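Speaker notes — "House rules for arms that share a table with people"
May 18, 2021, Andville
14 shares | 2 comments

OK, hi everybody. Slow down here, I always rush the start. Ask who has written a safety rule for their own bench. Then ask who has read it since March. (Wait for the laugh.)

My pitch today is pretty small. The big standards tell you how to think about risk, and you should read them, but they won't tell you what to do on a Tuesday when two people are sitting at the same table as the arm. That part you have to write yourself. At Malik we ended up with one page taped up by the door, and I'll go through the bits people argue with.

Rule one — hands. If you're seated at the table, your hands stay at the far edge while the arm has power. Yes, even when it's parked! A parked arm with power is a live arm.

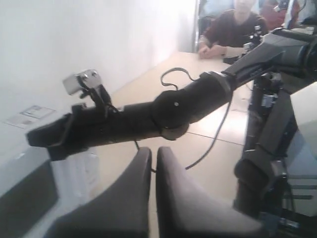 Areeba Zaidi wrote back on the draft that a rule about hands is useless unless it also says who gets to call the stop, and that in her shop anyone in the room can call it, no questions asked.

She's right, and I stole it. It's rule two now. Say it louder than the rest.

Rule three is cables. Before each run you move the arm by hand through its widest reach and watch the slack. If a loop can catch on a door or a handle, re-route it and start the check over. We logged 1,037 runs at Paltar before this was written down and 2,211 after, and I'd love to show you a pretty graph, but the two sets of tasks were too different to compare. Don't fudge this if somebody asks.

Rule four, appliances. Door all the way open before the gripper goes in, and the approach speed drops at the front rim. For practice runs with a microwave, pull the plug first. People grumble about that one, fine, let them grumble. 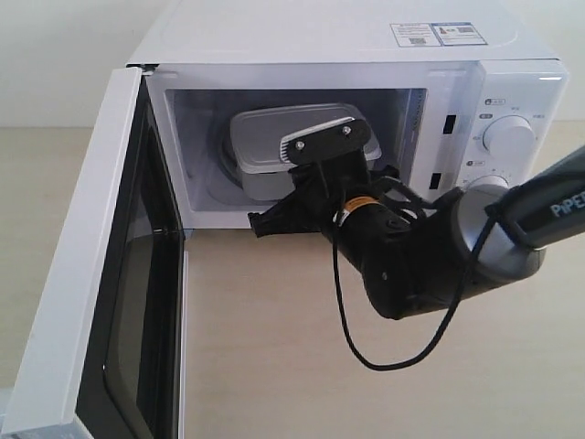 Pometti Bench Notes, Vol. 3, No. 2, p. 17

Last bit is lids. Write down what counts as a good grip before you start, or you'll be deciding it at 5 p.m. with a tired crew — I've done that, and the log was junk. Point at the handout, take questions, and leave the one-page rules up on the screen while people talk.

Related talks
Who calls the stop?
Writing a run log people will fill in
Cable checks for small arms

© 2021 Pometti | Contact | Back to top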